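# Packing a snack box for relatives, how do you do it?

**tokholm_pantry** wrote:

Hello all. Every April I send a box of snacks to my cousins in Wustutov. Last year many crackers arrived as powder, so this year I want to be more careful. I use an old cardboard box that has made the trip before. The rims are rough, but the walls are still strong enough, I think.

My method until now, please correct me:

1. Put the tall packets standing along the back wall, so one can see the pictures and the names. My yellow pouch goes in the middle, because it is the biggest thing, and the black one beside it, edge to edge.

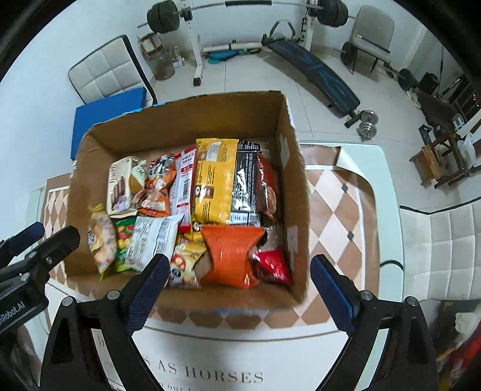
2. Fill the front row with the small packets. Bright ones on top, the children like to see them first.
3. Put crackers in last, if there is still a place.
4. Close, tape, and carry to the post office before they close at 3.

The limit of my budget for postage is 20, so a second box is not possible.

---

**Giáp** wrote:

Your step 3 should be step 1, in my opinion. Decide where the fragile things will sit, then build the rest around them. I have sent boxes for 10 years and I always make a small "room" in the middle for crackers, with soft pouches on both sides.

Also, standing packets are nice to look at, but wafer sticks do not like to stand. When the box is dropped, all the weight goes on the lower ends.

---

**wustutov_anna_b** wrote:

I do not agree about the wafers. Mine always travel standing and they arrive whole. If they lie flat and somebody puts a heavy parcel on top, then they break in the middle. I think it depends more on how full the box is. A box with air inside is the real problem.

---

**tokholm_pantry** wrote:

Thank you both. I took the crackers aside to think about them. They are the round pale kind, in a clear bag with yellow ends and Japanese writing. For the moment they wait on the mat with the "TAKE DREAMS" text, and the other things are on the floor near the big blue box.

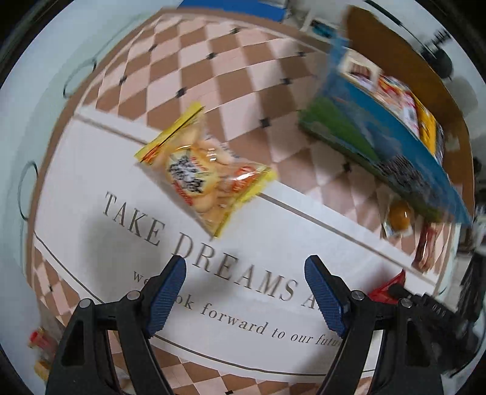

I can press out no air from such a bag, it is sealed, and I believe the air even protects them a little. But the bag takes much space for its weight. It was 200 grams on my kitchen scale together with two other small packets, so it is really light.

Would you leave it home and send something harder instead? My cousins asked for crackers by name, so I feel a bit guilty.

---

**Giáp** wrote:

Send them! Air in the bag is good, do not make a hole in it. Put the bag on top, flat, after everything else, and a folded kitchen towel over it. The towel is also a gift.

I see I said "in the middle" before. For one single bag the top is fine too.

---

**tololia_shop_fan** wrote:

On top is where the knife goes when they open the box. My aunt cut through a bag of rice crackers this way and she was sad for the whole evening. Please put a piece of cardboard between the bag and the lid.

---

**wustutov_anna_b** wrote:

Cardboard yes, towel no – at our post office a towel sometimes means one more line on the customs form. Please ask first at yours.

---

**tokholm_pantry** wrote:

Good, I will do crackers on top, cardboard over them, and no towel. The wafers stay standing, sorry Giáp. I will write again when the cousins have opened it.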